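2024-05-16
Crazing on the white liner glaze, second round

Picking up the liner glaze again. The bowls from the November firing have been on the shelf by the sink since then and more of them have crazed. Two that looked clean when they were unpacked now have lines all the way up the wall. They still ring fine when tapped, so I don't think the body is cracked, but I wouldn't sell them.

Body is the Bosham stoneware, same as before, from the bag opened last week. Glaze is the old liner recipe: feldspar, silica, kaolin, whiting and the Wultard frit. No tin in this batch. I want to see the fit problem without the opacifier hiding it.

Plan is to leave the base recipe alone and bring silica up in small steps. If that isn't enough I'll try swapping part of the feldspar for the frit, to get sodium down. Not both at once. I did both at once in November and couldn't tell which change did what.

Mixing notes

Base made up as a 500 g dry batch. Weighed everything on the small scale, which had drifted, so I re-zeroed with the brass weight and started over on the kaolin. Water added slowly until it coated a finger and just showed the fingerprint through. Sieved twice. The first pass left a spoonful of grit on the mesh, mostly hard lumps of whiting that broke up under the brush. Whiting bag has been left open and has picked up damp. It's in a lidded tub now.

Big bucket of the old liner weighed 3,028 g with lid, 2,395 g after taking out enough for the control tiles and two mugs. Written on the tape on the side. Please cross it out and write the new weight if you take any.

The old bucket had settled hard. Took a good while with the stick and then the drill mixer. Added a pinch of Epsom salts dissolved in warm water and it stayed up much better afterward. Should have done that months ago.

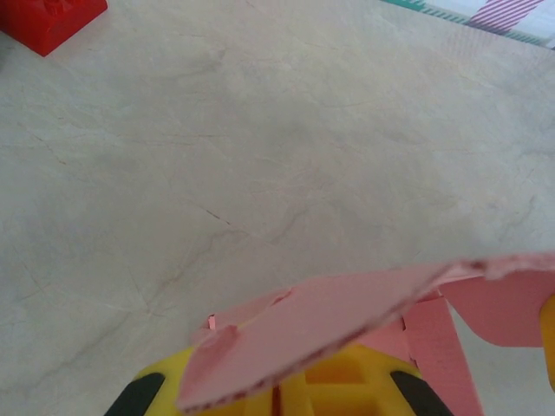

Tabletop, marble pattern. Red block in the upper left corner.

Tiles

Extruded L-shaped tiles, bisqued with the last load. Wiped with a damp sponge and left to dry before dipping. Single dip on the lower half, second dip over the top third, so each tile shows thin and thick. Crazing always turns up on the thick band first, so that's where to look.

Marks are in iron oxide on the back: C for control, S with a tick for each silica step, F for the frit swap. One of the F tiles got smudged while I was carrying the tray. It's the one with a chip on the foot, in case the mark burns off.

Glaze on the S tiles dried with pinholes on the thick band. Rubbed them down with a dry finger. Mask on for that, and wipe the bench after, don't sweep.

Firing

Went in the Ongart, middle shelf, with a witness cone set at the front and back. The Ongart has been running cooler at the bottom since the element was changed, so I kept all the test tiles on one shelf. The rest of the load is planters and doesn't matter much.

Used the usual liner schedule with the slow cool taken out. The slow cool gives a nicer surface but I want these to match how we fire the mugs. Lid stayed shut until the pyrometer was down far enough to handle the ware with bare hands. No early peeking on this one. Cracking the lid could craze a tile that would otherwise have been fine, and then I'm measuring my own impatience.

Front cone down properly, back cone a touch soft. Acceptable.

Reading the tiles
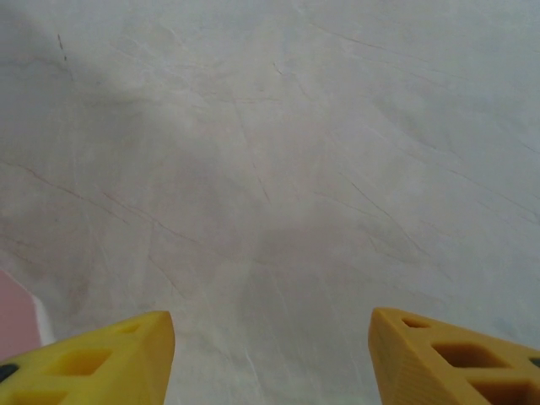

White glaze is awkward to check for crazing. On the control the craze lines are plain, a coarse net over the thick band, and ink takes in them at once. On the first silica step I couldn't decide by eye. Holding a tile flat under the overhead light was no use. A patterned surface gives the same trouble, and the pale marbled top is a fair comparison: some of its veins are sharp and dark and others fade out until you can hardly tell whether a line is there. Ended up tilting each tile toward the window and following one line at a time with a loupe, then inking it. Ink is thinned drawing ink, brushed on, left to sit, wiped with a wet rag.

Results so far:

C: crazed, coarse net, thick and thin.
S, first step: crazed on thick band only, wide spacing, needed ink to see it.
S, second step: clean on thin. One line on thick near the edge, might be from a scratch.
S, third step: clean with ink. Surface slightly drier to the touch, still usable.
F: clean with ink, but the glaze ran a little at the foot. Would need a cookie under it.

Third silica step looks like the answer unless it goes cloudy where it pools. Can't tell that from a tile. It needs a bowl.

Then the freezer and boiling water test. One tile of each, freezer overnight, straight into the pot, repeat. Tongs and long sleeves. The control can skip it. Going to record the spacing between lines with calipers this time, in the back of the book.

Side note on the Tosero feldspar. The new bag is a shade pinker in the raw state than the old one. The fired buttons look the same next to each other, and melt about the same. Keeping both bags separate anyway and marking the batch on every bucket. If the fit moves when we change bags I want to be able to find out. 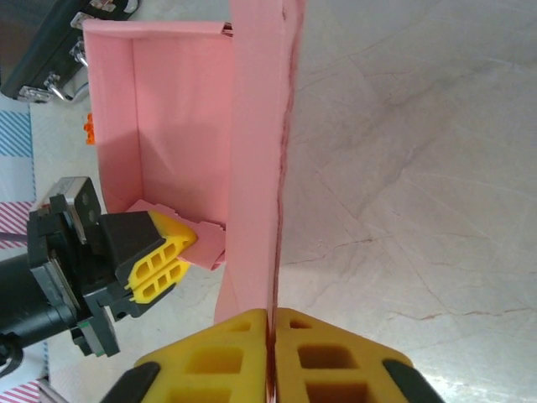 To do

Throw small bowls in the Bosham for the third silica step, flat bottoms so it pools.
Freezer test, start tonight.
New mesh for the fine sieve, the old one has a tear by the rim.
Ask the other studio if they fire the same liner on a darker body and whether it crazes there.
Check the November mugs again for delayed crazing and ink the worst one.
Clean the drill mixer before it sets.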